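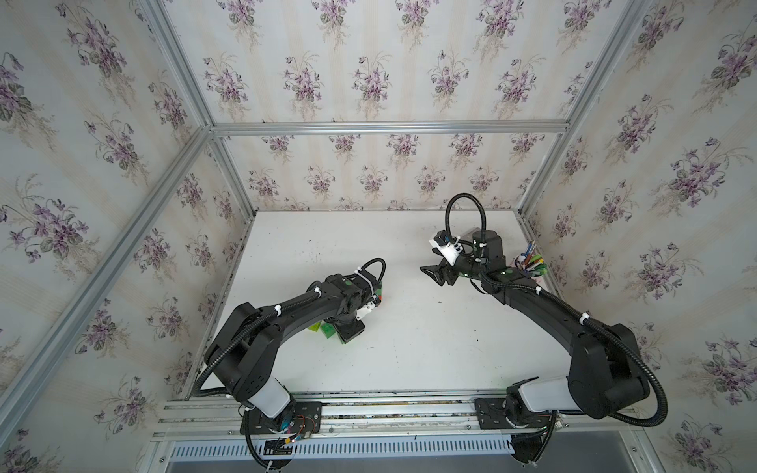
Who is responsible for a swarm once it has left the hive?
The keeper of record remains responsible for a swarm until it has been housed by another registered keeper, or until the first sundown after it was last seen, whichever comes first.

That was the rule as it stood in the handbook of the Office of Apiaries at Dramarbridge, and it was the rule the Office applied in the matter of Colony 88. What follows was entered under File 361 by the clerk on duty. It was later returned by the district with a note asking that the account be made shorter. The clerk declined.

The Office received the first notice in the morning mail. The keeper of record, a widow with a small yard on the Plollura road, wished to report that Colony 88 had swarmed and had gone over the river. She gave the time of departure, the weather, and the color of the queen's mark, which was blue. She asked what form was required. The Office replied by return mail that Form 86 was required, and enclosed one.

The second notice came in by telephone while the reply to the first was being sealed. The Valtero seed company wished to report that a swarm of bees had settled on the hands of the clock above its loading door. The clock had stopped. The company wished to know whether the Office would be removing the bees or whether the company was permitted to do so. The clerk explained that neither course was open until the swarm had been matched to a keeper. The company asked how long that would take. The clerk said that it depended on the mail.

The clerk then put on a coat and walked down to the river. The handbook makes no provision for this, and the clerk's absence from the counter is recorded here for completeness.

The swarm hung from the minute hand and had drawn it down to half past. It was a good size, and quiet. The men at the loading door had moved their trucks back without being asked and were eating lunch on the far side of the yard, where they could look at it. One of them had kept bees as a boy and told the clerk that a swarm with a full stomach is the mildest animal there is. The clerk was aware of this but wrote it down.

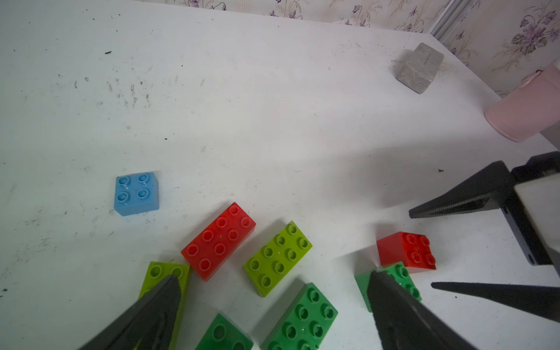 At one in the afternoon the widow arrived on foot. She had not received her form. She carried a straw basket, a bed sheet and a goose wing, and she asked the foreman for a ladder. The foreman looked to the clerk. The clerk stated that the Office could not authorize the use of a ladder belonging to a private firm. The foreman said that he could, and sent for it.

There was at this point a question of ownership. A gentleman from the Bañez orchards had driven in with an empty hive on the seat beside him, having heard of the matter at the feed counter. He was a registered keeper in good standing. He pointed out that the river is the boundary of the Plollura district, that the swarm had crossed it, and that a swarm out of its district could be housed by any registered keeper who reached it first. He had reached it first, if reaching was taken to mean arriving in the yard with a hive. The widow said that she took reaching to mean reaching, and put her foot on the ladder.

Both parties asked the clerk for a ruling.

The clerk had served the Office for a good many years and had never been asked for a ruling outdoors. The handbook was on the counter. The clerk could recall the page, the paragraph, and the stain beside the paragraph, but the wording would not come. It was observed that the shadow of the mill had reached the clock. The bees had begun to stir, and a few of them were making short flights out over the water and back.

The clerk ruled that the swarm should be asked.

This was understood by everyone present as a practical instruction. The widow spread her sheet on the ground. The gentleman from Bañez set his hive at one end of it, with the entrance open, and the widow stood her basket at the other, propped on a stone. The foreman held the ladder. The widow went up, laid the wing against the minute hand, and brought the whole of it down in one soft stroke. It fell onto the middle of the sheet with the sound of grain being poured.

For a time the bees went nowhere. Then they turned, as a congregation turns when a door opens behind it, and began to walk. They walked uphill, as bees will. The sheet had been laid on a slope, and the basket stood at the higher end. The gentleman from Bañez saw this a moment after the clerk did. He looked at the widow, who was folding the wing into her apron, and took off his hat to her.

The blue mark went in under the rim among the last.

Form 86 was completed on the tailgate of a Valtero truck. In the space marked Place of Recovery the widow wrote "clock." In the space marked Method she wrote "asked," and the clerk initialed it. The gentleman signed as witness. He was given a jar of the previous summer's honey, which he described as fair, and he has since written to the Office for the address of the yard on the Plollura road. The address was supplied to him on payment of the usual fee.

The district has inquired whether the procedure used is to be regarded as a precedent. The Office takes the view that it is not in a position to say. An amendment to the handbook has been drafted and will be heard in March. It concerns ladders.

The clock was found to be running again the next morning, and slow. The company has asked who should set it. The inquiry has been opened under a separate file, and the clerk has twice gone down to the river to look into it.

Filed at Dramarbridge, 2/25/26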